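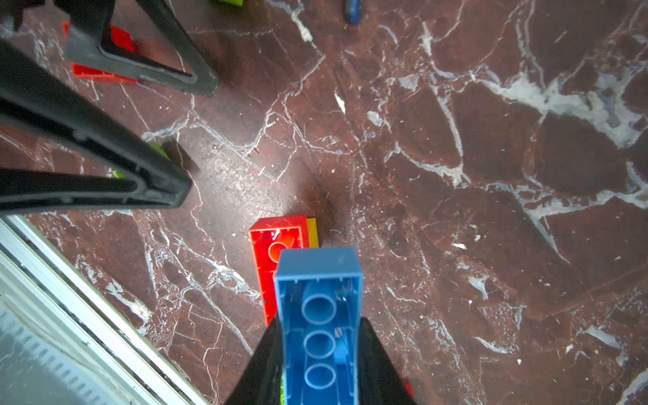 Student Robotics Project Moves to Block Sorting Stage

December 9, 2020
By the Ginska College Communications Office

The Ginska College robotics class has begun the second stage of its yearlong project, in which students program a gripper to pick up toy building bricks from the floor and sort them by color. Work on this stage opened this month in the lobby of Thiele Hall and will continue through the end of the term.

The project is part of the college's introductory automation course, which enrolled 77 students this fall. Participants work in small teams, each responsible for one part of the task: locating a brick, closing the gripper on it, lifting it, or placing it in the correct tray. Teams exchange duties at the midpoint of the stage so that every student gains experience with both the software and the hardware.

Bricks are set out at random before each session, including upside down, with the hollow side facing up. Under the course rules, a brick that lies partly beneath another object must be approached without moving its neighbor. A lift is recorded as complete when the brick has been held clear of the floor for 2 seconds.

The department chose the lobby over the teaching laboratory for this stage. The polished marble reflects overhead light, and its veins present the vision software with lines and edges that do not appear on a plain tabletop. Students are expected to adjust their programs to these conditions and to record every change in a shared log.

Each team is required to submit a record of 200 attempted lifts, including those that fail. The records will be combined into a single collection of over 500 labeled attempts, selected by the instructors, for use by next year's class. Grades will be based on the quality of the records and on a written report.

Materials for the course were purchased with a grant from the Dollora Education Fund. The college's student robotics club, Delari, will provide evening help sessions for enrolled students during December.

Final demonstrations will be held in Thiele Hall at the end of the term. Families and members of the college community may attend by registering with the department office.

Related items
Delari Club Opens Membership for Spring Term
Dollora Education Fund Announces New Course Grants
Thiele Hall Lobby Hours During Final Exams

This site uses cookies to improve your visit. By continuing to browse, you agree to our use of cookies. Accept | Manage settings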